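Category: Small business, Packing and shipping

Thirty boxes before lunch

Last updated: July

The packing room at Geveslow is at the back of the building, past the roller door and a rack of tape. The company sells table linen and tea towels by mail, and the woman who runs dispatch has been there long enough to remember when orders went out in paper bags. She agreed to talk on a Thursday, in the slow part of the afternoon, as long as I didn't mind her folding while she answered.

She started with the box. Geveslow uses one style for nearly everything it sends, a flat-packed mailer that folds up from a single piece of brown cardboard, with the lid attached. They come from a supplier called Hamann in bundles, and she buys 4,000 at a time.

"We used to keep five sizes," she said. "People would grab the wrong one and pad it out with paper. Now there are 2 sizes and hardly anyone gets it wrong."

I asked what makes a good one. She said she looks at the creases first. If the board has been scored too lightly, the sides bow and the lid won't sit down. If it's scored too deeply, the corner splits the first time someone leans on it. She had sent back 800 from an earlier order because the small tabs on the lid were a few millimetres too wide for their slots.

"You could get them in if you forced it. But you're doing that all day, and your thumbs know about it by two o'clock."

Her method hasn't changed much. The sheet goes down flat with the inside facing up and the lid toward the packer. The back comes up first, then the sides, and the lid stays open until the order has been checked against the slip. She teaches new people to run a finger along every crease before they lift anything. Most of them skip it in the second week and go back to it in the third.

The bench matters too, she said. Hers is grey and set a little higher than a kitchen counter. She keeps the middle of it clear and pushes everything else to the back. Offcuts and paper scraps get swept off at the end of a run, though she admitted they build up in between.

"I've worked places where they scrub the bench every hour. I can't see the point. It's cardboard. It makes bits."

The striped tea towels are the hardest thing she packs. They're called Winutholm in the catalogue and they are the best seller, but the stripes show up a bad fold straight away. A towel that's a centimetre off square looks crooked the moment the customer lifts the lid. She folds them in thirds and then in half, colour side out, and she won't let anyone roll them.

"Rolling's quicker, I'll give them that. Then you open it and it looks like something out of a gym bag." 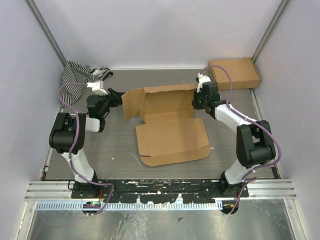 A box opened out on the bench, lid to the front, with a striped cloth at the back.

A good morning is 30 boxes made up before lunch, with the labels on. The labels come off a printer she doesn't think much of, running software called Wesix that has its own ideas about margins. She has a strip of masking tape stuck to the side of it showing where the paper guide should sit. Someone moves it most weeks.

I asked whether she would go back to bags. She said the postage was cheaper and she missed how little room they took up. A year's worth fitted under the bench. The boxes take up most of one wall, even flat, and in a wet winter the bottom bundles have to be kept up on a pallet so they don't go soft.

But returns for creased goods have dropped since the change, and customers keep the boxes. One wrote in to say she had three of them in a cupboard with her sewing patterns in. Another asked if she could buy some empty ones – the answer was no, though a couple went out with her next order anyway.

She had finished a small stack by then and wanted to get to the labels before the courier came at four. I held the door for her trolley and let myself out the front.

Contact us | Copyright, all rights reserved | Back to top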